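Storage and Materials Handling, Unit 5
Bins, Totes and What Ends Up in the Bottom of Them
Notes prepared by Hartmut Hamann

Bring these with you to the workshop session, and bring a pencil too, because we'll be scribbling all over them!

Where we left off

Last time we finished with shelving and the Weidemann floor plan, and several of you stayed behind to argue about aisle width (wonderful, please keep doing that). Now we get down to my favorite piece of equipment in the whole course, the plain open-top bin. It has no lid, no dividers and no clever hinge, and I could talk about it for a week.

Terms you need

Open bin: a rigid container with four walls and a floor, loaded and emptied from the top.
Mixed bin: an open bin holding items of different kinds at the same time.
Fill level: how high the contents come up the walls.
Floor exposure: how much bare floor you can see when you look straight down. We usually just say low, medium or high.
Wall lean: an item resting against the side of the bin, so that part of its weight is on the wall.
Dead corner: any corner where a small item can settle and be hard to get your fingers under.

Learn wall lean and dead corner properly. They come up again in Unit 8 and I do ask for them.

Metal or plastic?

Students always want a winner here. Metal bins are stiff, they put up with being dragged, and the floor polishes and scuffs with use, so an old one has a lovely mottled look to it. They are also loud. Drop a hairbrush into an empty metal bin and the whole room turns around! Plastic is quieter and kinder to delicate things, and it's easier to carry up a flight of stairs. The Beston exercise in the appendix lets you compare both using the same 41 household items. Please do the metal round first, while everybody is fresh.

How things settle

Tip a bag of household goods into a bin and watch where they go. Long items tend to swing toward a wall and stay there. Flat items slide. Anything with a bristly or padded side may grip the floor on one side and skate on the other, depending on how it lands, and I find this fascinating every single time. Light, clear plastic is the one to watch for, as it nearly vanishes against bare metal and picks up reflections that pull your eye to the wrong end of it.

Henrik Steinbach ran the settling trials with the February group at Gurness and came away with a rule of thumb I've borrowed ever since: look along the walls first, then the corners, then the middle. Most of us do it the other way around. We stare at the middle, decide the bin is nearly empty, and miss the thing lying against the side.

Low fill, high exposure

A nearly empty bin sounds like the easy case. Try it! With a full bin you can take whatever is on top, and its neighbors hold it up for you. With only a few things on the floor you're reaching all the way down, and each item is lying flat or propped on a wall with very little room behind it. Look at the left side before reading on, and mark any wall lean in the margin.
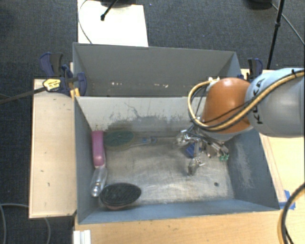

Fig. 2. Mixed bin with bare floor showing. Note the long pink item at the left wall, the clear plastic piece below it, and the black-topped oval brush or pad near the front.

Questions to talk over in pairs

Which item would you take out first, and from which side?
Would the clear piece be easier to spot on a dark floor or a pale one?
What changes if the oval item is turned over?
Where would you put one more long item so that everything can still be reached?

There are several good answers to the last one. The Clendari group came up with one I had never thought of, and I'll show you their sketch when we meet.

For next time

Read the section on nesting and stacking. Find one open container at home, any size, and draw it from above with its contents exactly as they lie. No tidying first! Label any dead corners. Sketches go in the tray by the door at 8, before we start.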